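Towel-folding arm gets its own corner at the Bilter workshop

If you've been in on a Saturday lately you'll have had to squeeze past the red arm, so I thought it was time I wrote something up for everyone who keeps asking what on earth we're doing with it. Short version: we're teaching it to fold a towel. Long version: we're teaching it to fold a towel, and it's taking ages, and I'm enjoying every minute of it.

The project goes by the name of Forketti (blame Ferhat Tatlı, who once wanted it to serve spaghetti with a fork and got as far as printing the name on a sticker). The spaghetti idea was dropped in the spring, thank goodness, and Melahat Yazıcı suggested laundry instead. Cloth is a horrible thing to ask a machine to deal with. A mug is the same shape every time you come back to it. A towel has a new shape each time you put it down, and half of it is hiding under the other half.

So we went small. One hand towel, one arm, one table with a dark green cloth over it. Bülent Öztürkmen picked the cloth, and I'll admit I grumbled about the colour, but the software finds the edge of an orange towel on it much more easily than it ever did on the bare bench. The fold we're after is the plain one you'd do in your own bathroom: in half, then in half again, corners more or less meeting.

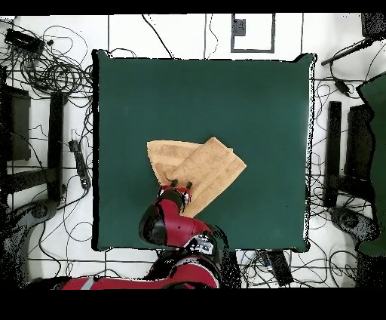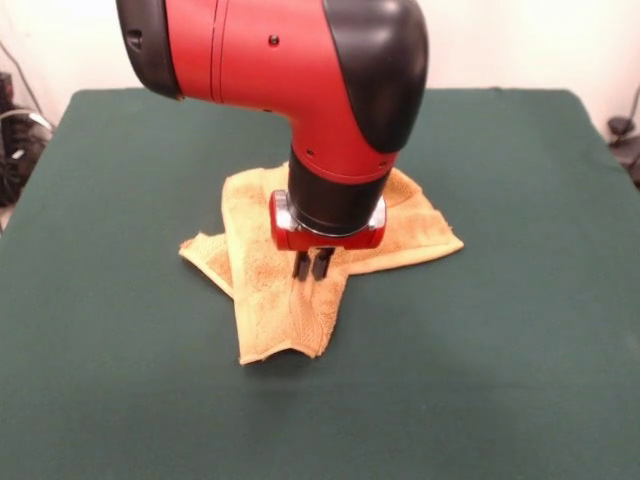 Most of our evenings go on the grip. Two fingers sounds like plenty until you try picking up a single layer of terry with them. Press too lightly and they slide off the loops, press too hard and you've got both layers and a bit of tablecloth as well. Tarek Nasrallah has been working through finger tips on the printer, and the current pair are short and fairly blunt. He has another set drawn up with a thin rubber pad and is only waiting on the rubber.

The second headache is knowing where the corners are. When the towel's flat the program finds all four without any bother. When it's in a heap it gets very confident about things that aren't corners at all, like a bump in the middle, and off goes the arm to grab it. We've got 1344 practice attempts saved so far, good and bad, and Binta Okonkwo has been sitting with a pot of tea labelling the lot. She's done the first 400 and says the hem is a better clue than the outline, so that's what we'll be trying next. I think she's right — I find a corner by feeling along the hem myself, now that I come to think about it.

Money, as people always ask: £330 has come out of the project pot, nearly all of it on the table, the posts, cables and printer filament. We've got enough left for the rubber and one more towel. If you have old hand towels going spare, please bring them in! Any colour that isn't dark green. Thin ones are especially welcome, as we've only worked with thick ones up to now and Çınar (the club up the road, who've been having a go at T-shirts) tell us thin cloth behaves completely differently.

A few bits of housekeeping. Please don't move the table, even by a hand's width, or we have to measure everything again. Mind the cables on the floor, and don't unplug anything on that side of the room to charge your phone, you know who you are. The arm can be switched off at the wall if you need the space for something urgent, but ring Bülent first.

We're in on Saturday from two o'clock until whenever the kettle gives up, and you're welcome to come and watch or have a go at the labelling. Tarek hopes to have the new finger tips fitted in August, and after that Melahat wants to try a pillowcase.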